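家庭用ロボットの「適合」マークは何を約束しているのか

2022年12月22日

この春から、家事ロボットのカタログに見慣れない言葉が増えた。「Rullex準拠」である。Rullexは民間の評価会社が4月に公開した家庭内作業の評価基準で、食器の片づけ、洗濯物の仕分け、床の物拾いといった作業ごとに合格条件を定めている。条件を満たした機体には丸い適合マークが付く。展示会に行けばマークの付いたパネルが並び、説明員は誇らしげにそれを指さす。

私はこのマークをあまり信用していない。基準などいらないと言いたいわけではなく、むしろ基準が足りないと長年書いてきた側の人間である。しかし、いま出回っているものは、使う人の家で起きることをほとんど見ていない。

まず、食器の項目を読んでみる。合格条件は「標準食器セット100回の移動のうち、落下・破損が2回以内」。一見すると厳しそうに見える。ところが付則を読むと、食器の初期位置は試験者が決めてよく、失敗後の再試行は別の試行として数えてよいとある。つまり、つかみ損ねた皿をもう一度つかみ直せば、最初の失敗は分母を一つ増やすだけで、落ちていない限り失敗の欄には載らない。これで「98%の成功」と書かれても、何の98%なのか、私には読み取れない。

皿を2枚割ることの意味も、家によって違う。量販店の白い皿なら買い足せば済む。祖母の代から使っている小鉢なら済まない。それ以上に困るのは、割れた後である。破片が残ったまま機体が作業を続けてよいのか、止まるべきなのか、Rullexには一行も書かれていない。落とした回数は数えるのに、落とした後の振る舞いは問わない。工場の安全規則を少しでもかじった人なら、順序が逆だと感じるはずだ。

開発の現場が不真面目だと言うつもりはない。秋に見学したBraddaleの試験場では、担当者たちが一つの動作を何度もやり直し、うまくいかない日の記録も隠さず見せてくれた。人型の機体に台所仕事をさせることの難しさは、見ていれば誰にでも分かる。食器洗い機ひとつ取っても、扉があり、引き出し式のかごがあり、細いピンが並び、その間に手を差し入れなければならない。人間が考えもせずにやっていることを、機械は一つずつ解いていく。

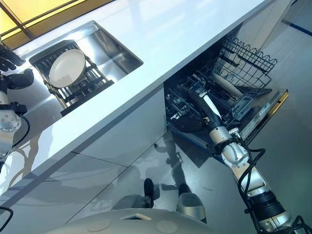
だからこそ、難しさに見合った書き方をしてほしいのである。試験場の台所と、朝の七時に子どもが走り回る台所は別の場所だ。床には鞄が置いてあり、流しには昨夜の鍋が漬けてある。かごは途中で引っかかり、包丁は刃を上にして立っている。Rullexの試験環境の定義には「通路に障害物がないこと」とある。そんな台所を、私は自分の家で一度も見たことがない。

刃物の扱いにいたっては、基準の対象外とされている。食器洗い機の項目があるのに、そこに入っている包丁は対象外なのだ。理由を問い合わせたところ、「刃物は利用者が事前に取り除くことを想定している」という返事だった。想定するのは自由だが、それなら適合マークの横に同じ大きさの字で書くべきだろう。取扱説明書の30ページ目に置いておけば義務を果たしたことになる、という考え方には賛成できない。

人との距離についても似たような抜けがある。基準は、作業中に人が近づいたら「適切に減速すること」と求めている。適切とはどの程度か。何センチまで近づいたら、どの速さまで落とすのか。数字がない。数字がなければ試験ができず、試験ができなければ違反も起きない。曖昧な規則は緩い規則よりも始末が悪いと私は思う。緩い規則なら、少なくとも緩いことが外から見える。

Hiltoseckという機体のメーカーは、この点で少しましな例を出している。適合マークを取りながら、それとは別に自社の試験記録を公開し、人が介入した回数、途中で止めた回数、そのときの状況を作業ごとに載せているのだ。読むと、なかなかひどい日もある。6時間の試験で片づけが終わらなかった、という記録まで出てくる。宣伝としては損だろう。それでも私が知人に相談されたら、まずこの記録を読むように勧める。ただし、この公開も義務ではない。担当者が替わり、都合が悪くなれば、来年には消えているかもしれない。善意に頼っている以上、これを制度とは呼べない。

反論は承知している。普及の初期に厳しい基準を作れば小さな会社が潰れる、というものだ。Doležalの名で出ている業界向けの手引きも同じ立場をとり、「まず市場、次に規格」と繰り返している。この理屈には一理ある。試験の費用は安くないし、細かすぎる規則は工夫の余地を奪う。

だが、私が求めているのは合格ラインの引き上げではない。何を測ったのかを、買う人に分かるように書けということである。失敗の定義を揃える。再試行の回数を別に数える。遠隔で人が助けたなら、そう書く。どれも高価な設備のいる話ではなく、記録の付け方を変えれば済む。これで潰れる会社があるなら、その会社は技術以外の何かを売っていたのだろう。

遠隔操作のことはもう少し書いておきたい。Rullexでは、作業の途中に操作員が離れた場所から手を貸しても「自律動作」の区分から外れない。条件は、介入が「短時間」であることだけだ。ここでもまた数字がない。家の中を誰かが見ているかもしれないという話が、性能評価の脚注に押し込まれている。台所には薬の袋も請求書も置いてある。それを見る可能性があるのが誰で、映像がいつ消されるのか。皿を何枚運べるかより先に、私はそちらを知りたい。

さらに、更新の問題がある。適合マークは試験時のソフトウェアに対して与えられるが、機体は購入後も更新され続ける。つかみ方が変わり、歩き方が変わり、止まる条件も変わりうる。それでもマークはそのまま残る。再試験の規定を探したところ、「重大な変更の場合」とあった。重大かどうかを判断するのは、メーカー自身である。

Rullexの運営側は、次の改訂で利用者の意見を取り入れると言っている。意見の受付窓口を見ると、応募できるのは会員企業に限られていた。会費を払っていない私の意見は、ひとまずここに書いておく。改訂版が出たら、最初に読むのは合格条件の表ではなく、付則と用語の定義にするつもりだ。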